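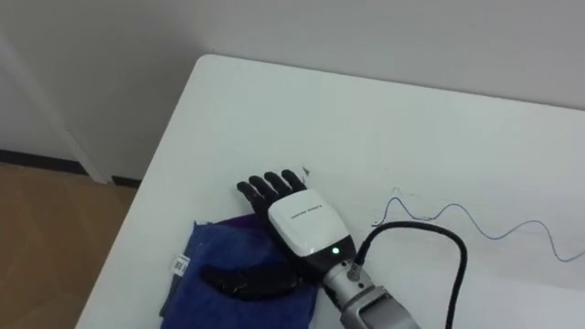
De quanto em quanto tempo tenho de alimentar o fermento natural?

Depende de onde o guarda. Se o frasco vive na bancada da cozinha, uma vez por dia no inverno e duas no verão. Se vive no frigorífico, uma vez por semana chega perfeitamente, e já deixei o meu esquecido bem mais tempo do que isso sem tragédia nenhuma (cheirava a verniz das unhas, mas recuperou em duas ou três refeições).

Que farinha usa para alimentar?

Metade trigo T65, metade centeio integral. O centeio acorda qualquer fermento preguiçoso, é impressionante! Há quem use só trigo branco e também resulta, fica é mais suave e cresce mais devagar. Se só tiver em casa farinha com fermento já misturado, dessa fuja. Já me escreveram três pessoas a perguntar porque é que a massa ficava estranha e era sempre isso.

Posso usar água da torneira?

Eu uso. Vivo numa zona onde a água tem bastante cloro e encho um jarro à noite para usar de manhã, mais por hábito do que por outra coisa. Se a sua água sabe bem no copo, sabe bem no pão.

O que é o Moon, de que fala em tantas receitas?

É o nome do meu fermento! Nasceu num mês de novembro, num frasco de compota, e ficou Moon porque na primeira semana a superfície estava toda cheia de crateras. Quando numa receita escrevo "80 g de Moon", leia "80 g de fermento natural ativo a 100% de hidratação", ou seja, alimentado com o mesmo peso de farinha e de água. O Skarkel é o irmão mais rijo, que mantenho a 50% para o panetone e para as massas doces. Só aparece no Natal e na Páscoa, por isso não se preocupe com ele se está a começar.

Como sei que o fermento está pronto a usar?

Quando duplicou de volume e a parte de cima está abaulada, ainda a subir ou mesmo no ponto mais alto. Ponha um elástico à volta do frasco no nível inicial, que ajuda imenso. O teste da colherada na água (se flutua, está bom) funciona com fermentos de trigo, mas com muito centeio engana: às vezes vai ao fundo e está ótimo.

A minha massa não cresce nada. O que estou a fazer mal?

Quase sempre, nada – a cozinha é que está fria. As receitas deste site foram pensadas para uma massa a 23 graus. Com menos do que isso tudo se atrasa, e em janeiro a minha primeira fermentação pode demorar 8 horas em vez das cinco habituais. Olhe para a massa e não para o relógio. Quer vê-la com bolhas de lado, com a superfície lisa e a tremer um bocadinho quando abana a taça. Truque antigo: dentro do forno desligado, só com a luz acesa. Cuole um papel na porta a avisar, que eu já liguei o forno a 250 com uma taça de plástico lá dentro.

Tenho mesmo de amassar à mão?

Não tem. Eu faço dobras: molho as mãos, puxo um lado da massa para cima e dobro sobre o outro, rodo a taça e repito. Quatro rondas com meia hora de intervalo e está feito. Se tiver batedeira com gancho, velocidade baixa durante seis minutos e depois 2 rondas de dobras em vez das quatro.

Preciso de uma panela de ferro?

Dá muito jeito, porque guarda o vapor nos primeiros minutos e a côdea agradece. Sem panela, ponha um tabuleiro velho no fundo do forno, deixe aquecer bem e deite lá um copo de água a ferver quando meter o pão. Cuidado com o vidro da porta e com a sua mão. Os cestos de fermentação também são dispensáveis, uma taça forrada com um pano de linho bem enfarinhado (farinha de arroz, que não cola) faz o mesmo.

Porque é que o miolo fica pegajoso?

Ou saiu cedo do forno ou cortou-o quente. Sei que custa! Mas espere pelo menos duas horas, e se for pão de centeio espere até ao dia seguinte. Se tem termómetro de cozinha, o centro deve marcar 96 graus ou mais.

Como guardo o pão?

Nos primeiros dois dias, com o lado cortado virado para baixo em cima da tábua, tapado com um pano. Depois disso corto às fatias e congelo, e vão diretas para a torradeira. No frigorífico nunca, seca num instante.

O que é o Prerero?

É o caderno de receitas que pode descarregar na página do arquivo. Tem 128 páginas e junta tudo o que publiquei no Skikley nos primeiros anos, com as quantidades corrigidas. Se imprimiu a versão antiga, a broa de milho tinha sal a mais, por favor risque e escreva 10 g.

Vende fermento ou envia pelo correio?

Vender, não. Enviar, já enviei desidratado em envelope, mas de momento não consigo dar resposta aos pedidos. Na secção de começar do zero explico como fazer o seu em oito a dez dias, só com farinha e água, e garanto que lhe vai ter mais carinho do que a um meu.

Posso fazer estas receitas com fermento de padeiro?

Pode, com adaptações. Troque 100 g de fermento natural por 3 g de fermento seco e acrescente 50 g de farinha e 50 g de água para acertar as contas. A fermentação será bem mais curta e o sabor mais simples, mas para um pão de meio da semana serve lindamente.

E pão sem glúten?

Não sei fazer bem, por isso não publico. Fiz várias tentativas com trigo sarraceno e psílio e saíram tijolos – comestíveis, mas tijolos.

Enviei uma pergunta e ainda não tive resposta. Chegou?

Em princípio chegou. Leio tudo ao fim da tarde, normalmente enquanto alguma massa descansa, e respondo por ordem. Se for sobre um pão que correu mal, diga-me a farinha, a temperatura da cozinha e os tempos que usou, e junte uma fotografia do corte.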